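Vitby Fold-Flat Table: Owner's Guide
Section 4: Getting Your Table Ready for Everyday Use
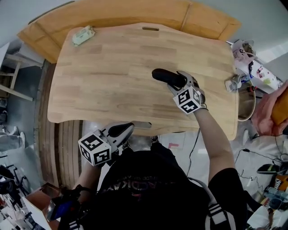

4.1 Before You Begin

Welcome back! If you've come straight from Section 3, your table is assembled, the legs are locked, and you are probably very ready to put a cup of coffee on it. Please hold off just a little longer. The top leaves our workshop with only a light protective coat, and the hour or so you spend on it now will save you a good deal of scrubbing and sighing later on.

This section covers checking the top, leveling the table, oiling the wood, and carrying the table by its handle slots. You can do all of it by yourself, though a second pair of hands is nice to have for the carrying part.

You will need:
Two clean cotton cloths (old T-shirts are perfect)
The bottle of Stulletti table oil from the accessory bag
A sheet of very fine sandpaper
A small bubble level, or a level app on your phone
The hex key you used in Section 3

Note: If the oil bottle is missing or has leaked in shipping, please don't reach for cooking oil from the kitchen. It goes sticky, and after a few warm weeks it starts to smell. Write to us with your order number and we'll mail you another bottle.

4.2 Checking the Top

1. Wipe the whole top with a dry cloth, going along the grain. A little fine dust is normal.

2. Run your palm slowly over the surface, and then over the rounded corners. You're feeling for raised spots or tiny splinters. Wood moves a bit in shipping, especially if the truck has gone from a cold warehouse to a warm front porch.

3. If you find a rough patch, fold the sandpaper into a small square and rub lightly with the grain. Three or four strokes are usually plenty. Wipe the dust away and feel again.

4. Check the inside edges of both handle slots the same way. Your fingers will spend a lot of time there over the years, so it's worth being fussy.

Note: The strips that make up your top will not match each other exactly. Some are paler, some are pinker, and now and then one has a little dark fleck in it. We lay each top out by eye and try to get a pleasing mix, but it is still wood, and the color evens out nicely over the first summer.

CAUTION: Do not sand across the grain, and do not use a power sander. The scratches may look faint when the wood is bare, but oil brings every one of them out.

4.3 Leveling

1. Move the table to the spot where it's going to live. Leveling it in the garage and then carrying it into the kitchen will only mean doing the job twice (ask us how we know).

2. Set the level in the middle of the top, first along the length and then across the width.

3. Find the low corner. Reach underneath and turn the foot on that leg counterclockwise, half a turn at a time, until the bubble settles in the center.

4. Press down gently on each corner in turn. If the table still rocks, there is one foot that isn't quite touching the floor. Bring that one down and test again.

5. When everything is steady, tighten the small lock nut above each foot with the hex key. Snug is enough.

Tip from Anayeli Villaseñor in our customer care department: on old floors, put the table where you want it on a Monday, level it, and check it again at the end of the week. Boards can settle under new weight, and a second little adjustment often cures a wobble for good.

4.4 Oiling the Top

Pick a dry day if you can, and open a window. The oil has a mild, nutty smell that most people rather like, but it does hang around for the evening. July is lovely for this job if you can work in the shade — direct sun makes the oil grab before you've had a chance to spread it.

1. Shake the bottle well and pour a small puddle, no bigger than a cookie, onto the center of the top.

2. Spread it with a cloth in long, easy strokes along the grain. Add more as you need it. The wood should look damp all over, with no pools.

3. Work a little oil into the handle slots and around the outside edge. These are the thirstiest parts, and they are also the parts people forget.

4. Wait 20 minutes. Have your coffee now, just not on the table.

5. Take the second cloth and wipe off everything that hasn't soaked in. Be thorough about this! Oil left sitting on the surface will dry to a tacky film.

6. Leave the table overnight before using it. If the wood looks dull or patchy in the morning, repeat steps 1 through 5 once more.

CAUTION: Cloths soaked with oil can heat up and catch fire by themselves when they are balled up or thrown in the trash. Lay them out flat outdoors, away from anything that burns, until they are completely dry and stiff, and then throw them away.

4.5 Carrying the Table

1. Clear the top completely. Even a salt shaker will slide.

2. Fold the legs as shown in Section 3 and listen for the click on each side.

3. Put the fingers of each hand through a handle slot, with your thumbs on top. Lift with your knees bent and your back straight.

4. Set the table down on its long edge, on a rug or a folded blanket, if you need to stop for a rest.

CAUTION: Never lift or drag the table with the legs open. The hinges are made to hold weight pressing straight down, and pulling them sideways can bend the pins.

Note: If you ordered the Cusurent carry strap, thread it through both slots before folding the legs. Its buckle should end up on the underside, where it can't mark the top.

4.6 Everyday Care

Wipe up spills when you notice them, use a trivet under hot pans, and clean with a damp cloth and a drop of mild dish soap. Dry the top afterward. A fresh coat of oil twice a year is fine for most homes, or whenever water stops beading on the surface.

Spare feet and lock nuts are sold together as part number 357, and replacement hinge pins as part number 3285. Please have your order number handy when you write to us.

Continue to Section 5: Adding the Side Leaf.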